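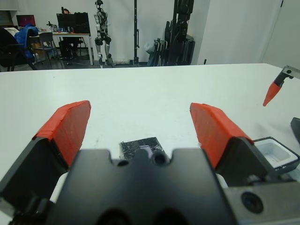

Minutes of the May meeting, shared workroom, Osten building

Meeting opened at 4:10 p.m. Ximena Medina in the chair. Nine members present, apologies from two. Minutes of the last meeting were read and accepted with one correction: the shelf brackets were bought from Sarkar, not Bravus.

1. The white table

Most of the discussion was on the big white table. It has become the place where people put things they mean to deal with later. It was agreed that the table is to be cleared at the end of every working day. Anything still on it at 6 p.m. goes on the shelf by the door with a slip giving the date. After 15 days it goes to the recycling point, or into the parts drawer if someone wants it.

The small tray or container kept on the table may stay. It is for screws and other small parts in use that day. It is not for pens, keys or snack wrappers. There was a request for a second one, to be looked at after item 4.

Two members asked that nobody cut directly on the tabletop. Cutting mats are in the second drawer. Wipe the surface with a damp cloth only – the strong cleaner is for the sink.

2. Small electronics without a label

There are a number of small devices in the room with no name on them. Some have been written up on the list by the door, some have not. The chair read out the list. Four items were claimed during the meeting and taken off it.

It was agreed that a device left on the table should have a strip of masking tape on the underside with initials and one of three words: keep, fix or scrap. No tape on screens or over ports. Anything that may have a cracked face should go in one of the lidded boxes so that people don't handle it with bare hands.

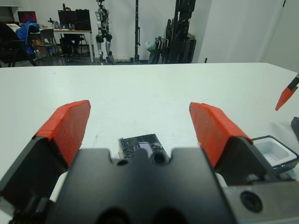
Tobias felt that "scrap" should need a second set of initials, as he lost a working radio module last winter when it was thrown out by mistake. This was put to the meeting and carried, seven for and two against. The rule starts at once. The chair will write out a new sheet for the door.

Batteries were raised under the same item. Loose batteries go in the metal tin and nowhere else. Swollen ones are not to be put in the tin. Tell the chair the same day and she will take them to the drop-off site.

3. Desks and floor

Cardboard boxes are allowed under the desks as long as there is room for feet and the cables can be reached. Boxes in the walkway will be flattened. Jackets can go on chair backs, though the hooks by the door are there to be used and three of them have been empty all spring.

Bottles and tools are building up on the desks. Bottles should have caps on. Tools from the wall board go back to the wall board, including the small pliers, which have been missing since the last meeting. If you have them at home, please bring them back – no questions.

Monitors are to be switched off by the last person out.

4. Money

Balance stands at $541. The quote from Nitamo for shelving along the back wall is $389, delivery included. Bravus was asked as well and has not answered. After some discussion about whether we need shelves or just fewer things, it was agreed to wait until the next meeting and see how full the door shelf gets. The second tray was approved, up to $9.

5. Any other business

The sink drains slowly. Ximena to call the building office.

The door code changes at the end of the month. The new one will be given out in person and not by email.

A request to paint the white walls another color was not taken further.

Meeting closed at 5:25 p.m. Next meeting same time, same room. Please clear the table first.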